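The Coat That Came Back

I bought my first Holteren coat in a charity shop, on a wet Monday, with my hair plastered to my forehead and no intention of buying anything at all. It was hanging between a ski jacket and a dressing gown. Navy wool, a big collar, deep pockets, and a lining the colour of tinned salmon. I put it on over my wet jumper and stood in front of the mirror for so long that the woman waiting behind me gave up and went off to look at the crockery.

That was four winters ago, and I've worn it so hard since then that the cuffs have had to be turned twice. So when I heard that Holteren was cutting coats again, from the old patterns and in the old cloth, I was on the train before I'd properly thought about where I was going to sleep.

If you've never heard of Holteren, you're in good company. The name was on labels from the late fifties onwards, sewn into sensible coats for people who walked to work and stood at bus stops. They weren't fashionable, exactly. They were the coats your great-aunt saved up for and then wore to every funeral and every market day until she couldn't manage the buttons. The firm stopped making them when the big shops stopped ordering them, and for a good long while it survived on school blazers and band uniforms, which are still made on the ground floor in a great clatter of machines.

Upstairs is where the coats are. There's a long room with north windows and a cutting table that has been there since before anyone working at it was born, and all down one wall hang the patterns, brown card, punched at the top and strung on hooks. Each one has its number inked on it by hand. Mine, I'm delighted to report, is 1560. I'd worn the label in that coat for four years without knowing the figures on it meant anything, and there it was on the wall, with a coffee ring on the left sleeve and somebody's pencil note saying "ease the collar more than you think".

I asked if I could hold it. I may have got a bit emotional.

The new 1560 is the same coat with very small changes. The armhole has come up a touch, so you can lift your arm to hail a taxi without the whole hem going with it. The pockets are a thumb's width deeper, for phones. The collar still stands up by itself when you want it to and lies down when you don't, and I can't tell you how few coats manage both. There are 7 pieces in the collar alone if you count the canvas and the stay tapes, and every one is put in by hand with a long loose stitch that you'd think would never hold. It holds. Mine is older than I am.

The cloth is where I really lost the afternoon. It's called Flustine, and I'd assumed from the name that it would be something silky and a bit silly. It's a wool, a thick one, brushed on one side and smooth on the other, and it has a sort of bounce to it — you crush a handful and it opens out again like bread. It used to be woven for railway upholstery, then for coats, then for nothing at all. A small mill at Lò had kept the settings for it in a drawer, and when Holteren rang to ask, they found they could still do it on two of the older looms, slowly.

Slowly is the word. The first length came off the loom with a fault running down it and had to be cut up for cushions (I sat on one, it was extremely comfortable). The second was the wrong green. The third was perfect, and it made 100 coats, which were gone before most people knew they were there. This winter there will be 400, in four colours: navy, a bottle green, a soft dark red that changes completely when you take it outdoors, and an oatmeal I'd be frightened to drink tea in but want more than any of the others.

I went to Lò as well. You can't look at that cloth and not want to see where it comes from. The village is one long street going uphill, with the mill at the bottom, where the water is, and a bakery at the top where I arrived out of breath and bought two of everything. The mill smells of sheep and machine oil. It's loud enough that people talk with their hands, and I was shown the whole journey of the yarn in mime, from the sacks to the warping to the loom, by a weaver who was so good at it that I understood more than I usually do in words.

What I hadn't expected was the finishing. When Flustine comes off the loom it's frankly a bit horrid, stiff and open, like a doormat. Then it gets washed and pounded until it shrinks by a good deal, and brushed, and pressed, and left alone, and then brushed again. The leaving alone is taken very seriously. The rolls lie on slatted shelves in a cool room with the door shut, and I was let in for a moment and asked, in mime, not to touch. I put my hands in my (very deep) pockets.

The lining comes from Prultodach, a workshop that dyes in small batches and has a gift for the unexpected colour. It was Prultodach that supplied the salmon in my old coat, and they still have the recipe card. For the new coats they've come up with a mustard, a sea blue and a violet that nobody at Holteren had asked for, and it has been paired with the bottle green. It shouldn't work. It's glorious. You catch it for half a second when someone sits down, and then it's gone again under all that respectable wool. 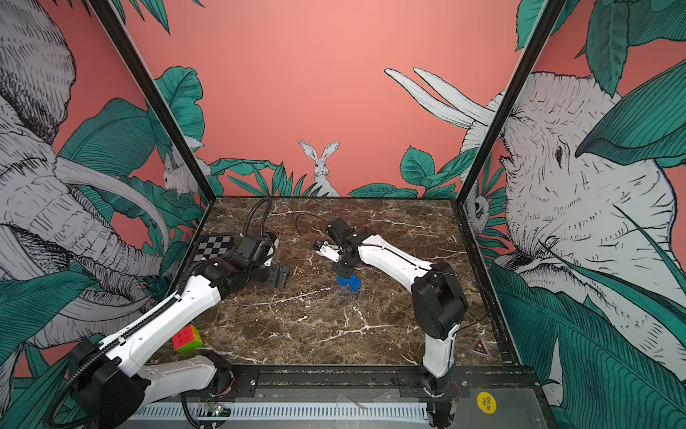
I've thought a lot, since coming home, about why a coat should matter more than other clothes, and I think it's simply how much time we spend with them. From October to the end of March, a coat is what most people see of you. Your lovely dress is at home in the dark under there. The postman knows your coat, and so does the dog next door. I've been recognised across a station concourse by mine, from behind, by somebody who hadn't seen me in years and remembered only that I was the one with the collar.

So it's worth getting right, and you don't need a Holteren to do it. The cutters gave me some very good advice over lunch, which I pass on to anyone coat-hunting this season, new or second-hand.

Look at the shoulders first and ignore everything else. A hem can be taken up, a sleeve can be shortened and buttons can be moved by anyone with a needle and half an hour, but a shoulder that sits wrong will always sit wrong. Try it on over the thickest jumper you own. Then do all the things you'd do in real life: sit down, reach up, cross your arms, pretend to pick up a bag of shopping. If you look a bit mad in the changing room, good.

Scrunch the cloth hard in your fist and count to ten. If the creases stay, they'll stay on the bus too. Feel under the collar, where a well-made coat has a little spring to it and a cheap one feels like cardboard. Turn up the hem and see how much has been left inside, as a generous hem is a sign that somebody expected the coat to have a second owner. And with an old coat, hold the back up to the window. Tiny pinpricks of light mean moths. Walk away, however pretty it is, and wash your hands before you go near your own wardrobe.

Then there's looking after it. Brush it, said everyone I met, at both ends of the journey. A proper clothes brush, downwards, when you come in, before you hang it up. Use a wide hanger. If it's wet, let it dry in a room with no heating on, with the collar up and the pockets empty. Dry cleaning once a year is plenty, in spring, before it goes away, and an airing on the line on a cold bright day does nearly as much good.

I took my own coat upstairs to show the cutters, a bit shyly, what with the state of the cuffs. They laid it out on the long table, opened it up and passed it around. One of them found a mend under the arm that I'd never noticed, tiny stitches in thread that matched exactly, and there was a long discussion about whether it had been done in the workshop or at home. Opinion was divided. They sewed on a new hanging loop for me before I could ask, and wouldn't take anything for it.

The new coats go on sale in the Holteren shop at nine in the morning on the first Saturday in November, with any left over going to the mill's own counter at Lò the week after. There's no list and no putting your name down. I'll be in the queue, wearing the navy and trying to make up my mind about the oatmeal. I've already moved my tea mug to the other side of the desk, just to see if I can get into the habit.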